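Chapter 8
Who Gets the Good Stuff? Wills, Heirlooms and the Law of Small Things

When Kazimír Tóth died in the town of Skudancombe, he left a house, a savings account and a will that ran to 17 pages. The house was sold and the money divided within a season. The contents of one dresser took two years.

The will disposed of the dresser in a single phrase: "my personal effects, to be shared fairly among my children." Lawyers are fond of the word "fairly," as it has put many of their own children through college. The daughter in Pravton thought it meant equal value. The son in Evusden thought it meant that whoever had visited most should choose first, and he had kept a list of visits. By December the family was paying to have costume jewelry appraised. The total came to $2,128, a good deal less than the bill for arguing over it.

This chapter deals with tangible personal property, the legal name for things you can pick up and quarrel about. We begin with the specific bequest, move on to the separate written list that many states allow, and then consider what a court does when the will is silent and the relatives are anything but.

Key terms: bequest, executor, residue, tangible personal property
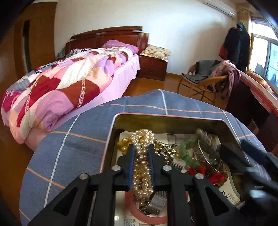

What happens to a piece of jewelry that the will doesn't mention?

It usually becomes part of the residue, and goes to whoever is named to receive everything left over.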